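About Jamham

We are a small school for people who would like to sew, mend or alter something and have so far only managed to threaten to. We teach adults, mostly in the evenings, in two rooms above a shoe shop on Eren Street. The stairs are steep and the kettle is good.
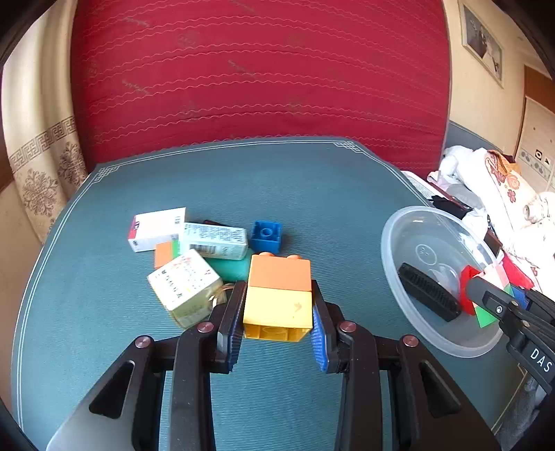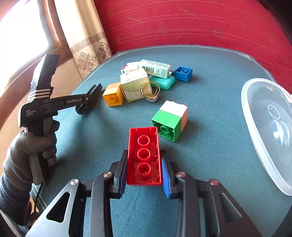 Words by Clovari

Jamham began as a mending table at the back of a market hall. People brought trousers. There were a great many trousers. After the first winter it was plain that most of those who came would sooner learn to turn up a hem than queue for someone else to do it, so we bought three second-hand sewing machines, two of which worked, and called ourselves a school. The third machine is now on the windowsill and is very well thought of as a bookend.

The name has no meaning. We wanted something short enough to embroider on a label, and by the time anyone asked whether it sounded like a sandwich we had already embroidered 500 of them.

What we teach

Our main course is called Straight Lines, and it runs for ten weeks. You will learn to thread a machine, wind a bobbin, sew a seam, unpick a seam, and sew it again with less hope and better results. Everyone makes a cushion cover, an apron and a pair of pyjama bottoms. The pyjama bottoms are where friendships form.

After that comes Curved Lines, for those who want sleeves in their lives. There is also a Monday mending evening, which has no syllabus at all. Bring the thing, sit down, and a tutor will come round and look at it with you. We do darning, patches, zips, buttons and linings. We don't do wedding dresses in the week of the wedding – please stop asking.

Quilting arrived by popular demand and has been slowly taking over the cupboards. The quilters are polite, organised and impossible to move once they have settled. They share the big room with Curved Lines under a treaty that mainly concerns the ironing boards.

How we teach

Classes have eight people in them at most. We tried twelve once and spent the evening apologising for the extension leads. Tutors are working dressmakers, tailors and upholsterers, and they have been chosen for patience as much as skill. You'll be told when something is wrong, and you'll be shown how to put it right, and you'll be the one holding the unpicker.

We don't give out certificates. A few people have asked for one and been offered a label instead, as we still have plenty.

Beginners often worry that they will be the worst in the room. Somebody has to be, and it generally changes by the second half of the evening. Left-handed students are very welcome and we keep proper left-handed shears, locked away from everybody else, who use them to cut wrapping paper.

The fabric library

Down the corridor is the Zokside Library, named after the mill where most of our first stock came from when it closed its sample room. It holds 433 bolts and remnants, sorted by weight and then by colour, or at least that was the arrangement when we last tidied. Students can take up to 40 centimetres of anything on the lower shelves for free. The upper shelves are priced by the metre, and the velvet is priced to make you think about it.

We take donations of clean, folded cotton, linen and wool. We no longer take curtains. We have enough curtains for a modest theatre.

Where the money goes

Fees pay the tutors first, then the rent, then machine servicing, then needles, which vanish at a rate we have given up looking into. Each course keeps one place at half price for anyone who needs it. Tick the box on the booking form and we won't ask you anything further.

Finding us

The door is green and sits between the shoe shop and the bank. Ring the top bell. The bottom bell belongs to a dentist who has been extremely good about it. Evening classes start at half past six and the machines go off at nine, whatever stage your buttonhole has reached.

New courses open for booking in December. Bring scissors if you have some you like, and wear something you don't mind finding threads on for the rest of the week.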